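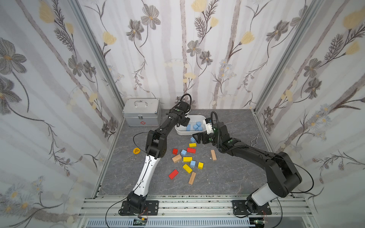

Pridberg Residents' Forum
Board: Shared Interiors
Topic: Patterned wallpaper in ground-floor rooms, Natard building

Pridberg_Interiors (Moderator)
Residents of the Natard building are invited to comment on the proposed wall finish for the two ground-floor rooms. The present paint is due for renewal in May. The management office has received two offers: one for repainting in the existing off-white, and one for a large-scale floral paper on a pale background from the supplier Bárány. The area to be covered, both rooms together, is 485 square feet after doors and windows. Comments posted here before Monday at noon will be attached to the office's recommendation. Please keep remarks to the finish itself. Questions on room bookings belong on the other board.

natard_4th_floor
Thank you for the notice. I wish to record my support for the paper. The off-white has been touched up on so many occasions that the patches now differ in shade from one another, and the wall beside the radiator shows four distinct whites in afternoon light. A printed pattern conceals small marks far better than a flat color does. I would also note that the smaller room has no view to speak of, and a botanical design would give the eye something to rest upon.

GreyHeron
I must respectfully object. A large repeat is suited to a large wall. The smaller room is narrow, and flowers of that size on three sides would, in my opinion, bring the walls inward. If paper is to be used at all, I propose that it be limited to the back wall, with the side walls painted in a color drawn from the print.

stairwell_b
I agree with GreyHeron on scale, although not on the remedy. A single papered wall was fashionable when my parents redecorated and it has dated poorly. Either all the walls or none.

May I also ask what the repeat measures? The offer as posted gives the roll width only. Waste on a drop match can be considerable, and the number of rolls should be settled before any comparison of cost is made.

Pridberg_Interiors (Moderator)
The office has confirmed with Bárány that the calculation is for 13 rolls, with one of those held in reserve for repairs. The cost of the paper offer exceeds the paint offer by 600, labor included. The repeat will be added to the posted offer once the supplier has replied.

natard_4th_floor
With regard to scale, large flowers need not be oppressive where the ground is light and the colors are restrained. The grays do most of the work in a print of this kind and the yellow is used sparingly. 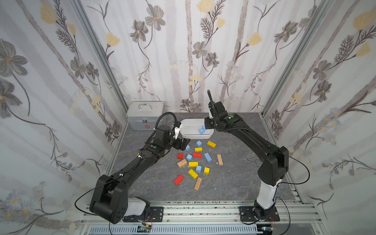

Large gray blossoms and pale yellow tulip shapes, with the same pattern on the back and side walls.

GreyHeron
I am obliged to you for the picture, and I concede that the print is calmer than I had supposed. My concern about the narrow room stands. I would also draw attention to the corners. A pattern of this character shows every break where one wall meets the next, and the corners at Natard are not plumb. When the second-floor landing was papered, the seam beside the elevator wandered by nearly an inch from ceiling to baseboard, and it was visible to all of us until the landing was stripped.

stairwell_b
The landing was papered without lining paper, against the advice given at the time. I would not hold that against the present proposal.

A competent installer turns the first strip a short way around the corner, cuts it, and hangs the next to a fresh plumb line. Some of the pattern is lost at the join. On a dense floral the loss is seldom noticed, whereas on a stripe it would be plain to anyone. The vertical stems are the element I would watch.

wodo_hanger
I have hung paper by trade for a number of years and use Wodo paste on most jobs, so please weigh my remarks accordingly. Several points for the office:

The existing paint should be washed down and lightly sanded. If any of the four whites mentioned earlier is a satin finish, the paste will not take evenly over it.

Lining paper should be hung horizontally and left to dry fully before the pattern goes up.

All rolls should carry the same batch number. The reserve roll too.

The office should ask whether the paper is washable or merely spongeable. These are different grades, and a room used by the public wants the former.

On the question of three walls or one, I have no professional objection to either.

GreyHeron
That is useful. Is the paper easily removed at the end of its life? The landing took days.

wodo_hanger
A paste-the-wall product normally comes away dry in full strips if the wall was sealed first. The offer does not say which type is intended.

natard_4th_floor
I would then support the proposal on condition that lining paper is included and the paper is of washable grade. I remain in favor of all walls in both rooms.

GreyHeron
And I remain in favor of paint for the smaller room. I have no objection to paper in the larger one.

Pridberg_Interiors (Moderator)
The repeat has been confirmed as 90 centimeters, straight match, paste-the-wall. Washable grade is available from Bárány and has been requested in writing, together with a separate price for lining paper and a further price for the larger room alone. The revised offer will be posted under this topic.

stairwell_b
With a straight match at that length, I would ask the installer to recheck the roll count against the actual ceiling heights. The larger room is taller at the street end.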